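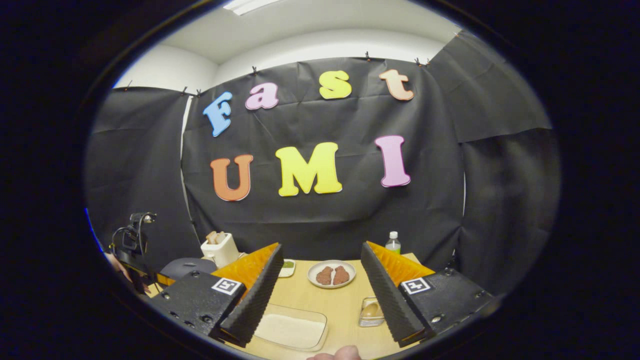
Backdrop, letters up, clips along the top edge.

Minutes, English Department Planning Meeting, July

Present: Marama Henare (chair), Naima Slaoui, Ashraf Nasr, Oranuch Yensuk (minutes)
Apologies: Hazem Salem, by email, at length

The meeting opened at 3:10, the 3:00 start having been observed mainly by the chair.

1. Minutes of the last meeting
Approved with one correction. Ashraf did not "volunteer" to rewrite the grade nine poetry packet. He was out of the room. The word is now "was assigned." The packet remains his.

2. Grade ten short story unit
Naima presented the new unit, built on stories in translation. It comes with vocabulary sheets, a plot diagram, and a reading log. Marama asked if the reading log was the same one students filled in last year on the bus, the morning it was due. Naima said it was a different color.
There was a long discussion of whether "mood" and "tone" should be taught in the same week. Ashraf thinks they should never be taught in the same month. Oranuch said the current handout gives the same definition for both, word for word, and has done so since before she was hired.
Agreed: mood in week two, tone in week four. Naima will write a second definition.

3. The Solden anthology
The Solden anthology is out of print. We have 30 copies, several of which still have their covers. Hazem's email proposed replacing it with the Bensaid reader and listed his reasons under headings. Marama read the headings aloud.
Ashraf objected that the Bensaid reader has no drama section. Naima pointed out that the Solden drama section is one scene and a photograph of a theater. Ashraf said it was a good scene.
Agreed: order one inspection copy of the Bensaid. Keep the Solden for another year. Ashraf to look for tape.

4. Essay rubric
Now 12 rows. It was five when we started simplifying it. Oranuch suggested that "voice" and "style" be merged, and was asked to bring a draft to the next meeting, which she had seen coming.
Marama would like the word "sophisticated" removed from the top band. Students have begun using it in their essays in the hope that it counts.
Agreed in principle. Nothing was removed.

5. Copying
The office has set our limit at 400 sheets a week for the whole department. Naima's vocabulary sheets would use 200 of them. She offered to print on both sides. Ashraf said students do not turn pages over, and cited his spring final, where the second side went largely unread — including by one of the graders.
Marama will speak to the office. Until then, double-sided, with PLEASE TURN OVER at the bottom in large type.

6. Online quizzes
The Romatis trial ends in August. Opinions were divided. Naima likes that it grades itself. Oranuch noted that it marked "Shakespeare's" wrong for the apostrophe and "Shakespeares" right. Hazem's email said Skodik was better, but did not say at what.
Deferred.

7. Any other business
Ashraf asked who has the long stapler. Silence.
Naima asked for the summer reading list to go out before summer is over. Marama will send it tonight.

Actions
Naima: second definition; double-sided vocabulary sheets
Ashraf: poetry packet; tape
Oranuch: rubric draft
Marama: office; summer reading list; inspection copy
Hazem: shorter emails

The meeting closed at 4:35. The next one will be in the library, if the library agrees.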